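Lista de verificação – área de refeições e copa do piso 4
Edifício Clunotier, ronda de junho

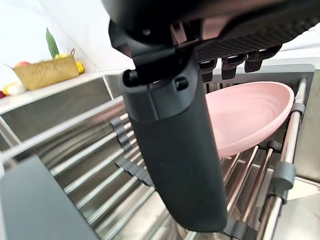

A ronda faz-se antes das 11h30, com a copa ainda fechada ao público. Marcar C (conforme), NC (não conforme) ou NA. Os comentários ficam por baixo de cada ponto e passam para a ficha seguinte enquanto não forem resolvidos.

1. Saídas e circulação
1.1 Porta para a escada norte abre sem chave – C
1.2 Corredor livre em toda a largura – NC
Comentário: caixas de papel da Grovaren encostadas à parede, do lado do extintor. Já constava da ronda anterior. Pedida a remoção.
1.3 Sinalética de saída acesa – C

2. Incêndio
2.1 Extintor com selo e manómetro na zona verde – C
2.2 Manta ignífuga no suporte – C
Comentário: o suporte está solto em baixo. Falta um parafuso.
2.3 Detetor sem tampa de proteção – C

3. Eletricidade
3.1 Tomadas junto ao lava-loiça com tampa – NC
Comentário: a da esquerda não fecha. Fora de uso até ser trocada.
3.2 Micro-ondas até 800 W, um por tomada – C
3.3 Extensões – NC
Comentário: uma extensão ligada a outra atrás da máquina de café Orkitz. Retirada na altura. A máquina passa a ligar diretamente à parede.
3.4 Leitura do contador parcial: 3.933 kWh

4. Água e frio
4.1 Água quente à saída da torneira: 79 °C – NC
Comentário: demasiado alta para lavar as mãos. Pedida à Baird a regulação do termoacumulador e a verificação da válvula misturadora. Colocado aviso na torneira.
4.2 Frigorífico: 4 °C – C
Comentário: a borracha da porta está gasta no canto inferior, mas ainda veda.
4.3 Alimentos com data e nome – NC
Comentário: vários recipientes sem etiqueta na prateleira de cima. Ficam até ao fim do dia e depois vão fora, como diz o aviso.

5. Limpeza e primeiros socorros
5.1 Produtos de limpeza fechados no armário – C
5.2 Pavimento seco e sem peças soltas – C
5.3 Caixa de primeiros socorros completa – NC
Comentário: faltam compressas e o soro está quase no fim do prazo. Encomendar os dois.

Por resolver antes da próxima ronda: 1.2, 3.1, 4.1 e 5.3. O ponto 4.1 tem prioridade – se a Baird não vier esta semana, fechar a água quente da copa no passador do corredor.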